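하드소프 재단, 중고 컴퓨터 재정비 보급 사업 2차 연도 계획 발표

2019년 4월

하드소프(Hadthorpe) 재단은 지역 공공도서관과 평생학습관을 대상으로 하는 중고 컴퓨터 재정비 보급 사업의 2차 연도 계획을 확정하였다고 금요일 밝혔다. 이번 계획에 따라 재단은 기업과 공공기관에서 사용 연한이 지난 데스크톱 컴퓨터 1,336대를 기증받아 점검과 부품 교체를 거친 뒤 102개 기관에 무상으로 공급할 예정이다.

사업은 재단과 재활용 전문 기업 파스티스(Fastis)가 공동으로 운영한다. 파스티스는 기증 장비의 수거와 저장장치 데이터 삭제를 맡고, 재단은 수혜 기관의 선정과 사후 관리를 담당한다. 데이터 삭제가 완료된 장비에는 일련번호별 확인서가 발급되며, 기증 기관은 확인서를 수령한 날부터 해당 장비를 자산 대장에서 제외할 수 있다.

재단은 지난 3월 다카스게이트(Darkasgate) 물류센터 2층에 재정비 작업장을 추가로 마련하였다. 종전에는 모든 장비를 에체베리아(Echeverría) 작업장 한 곳에서 처리하였으나, 접수 물량이 늘면서 대기 기간이 길어졌다는 지적이 있었다. 신설 작업장에는 정비 인력 17명이 배치되며, 접수된 장비는 4주 이내에 출고하는 것을 원칙으로 한다.

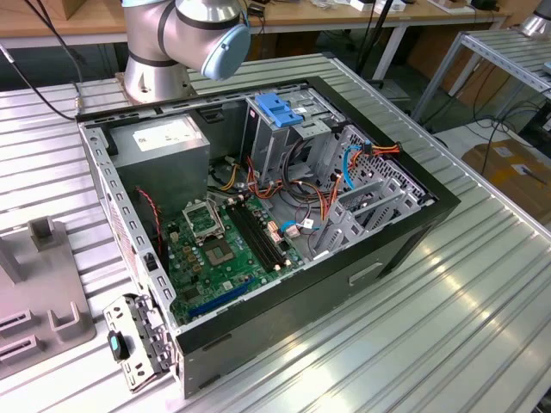 재단은 올해부터 장비 등급 판정 기준도 일부 개정한다. 종전 기준은 제조 연도를 우선하여 등급을 정하였으나, 개정 기준은 주요 부품의 상태와 교체 가능 여부를 함께 반영한다. 측면 덮개를 분리한 본체에서 전원 공급 장치와 메인보드의 상태를 각각 확인하고, 사진의 본체와 같이 CPU 소켓이 비어 있는 장비는 호환 부품의 재고가 확인된 경우에 한하여 재정비 대상으로 분류한다. 재고가 없는 장비는 부품 회수용으로 전환되며, 회수한 부품은 다른 장비의 수리에 사용된다.

수혜 기관에 대한 지원 조건도 조정되었다. 장비를 공급받은 기관은 설치일부터 2년간 무상 수리를 받을 수 있으며, 고장 접수는 재단 누리집과 전화로 가능하다. 이용자 교육을 병행하는 기관에는 강사 파견 비용의 일부가 지원된다. 다만 공급받은 장비를 제3자에게 양도하거나 수익 목적으로 대여하는 경우에는 지원이 중단된다.

사업을 총괄하는 질 탕기(Gilles Tanguy) 재단 사업국장은 "1차 연도에는 장비를 전달하는 일에 업무가 집중되어 설치 이후의 관리가 충분하지 못했다"며 "2차 연도에는 수리 요청에 대한 처리 기간을 단축하고 기관별 이용 현황을 정기적으로 점검하겠다"고 말했다.

공급을 희망하는 기관은 재단 누리집에서 신청서를 내려받아 시설 현황표와 함께 제출하면 된다. 인터넷 회선이 설치되지 않은 기관도 신청할 수 있으나, 장비 인도 전까지 회선 개통 계획서를 별도로 제출하여야 한다. 선정 결과는 신청 기관에 서면으로 통보된다.

장비 기증에 관한 문의는 파스티스 수거지원팀에서, 기관 신청에 관한 문의는 하드소프 재단 보급사업부에서 받는다.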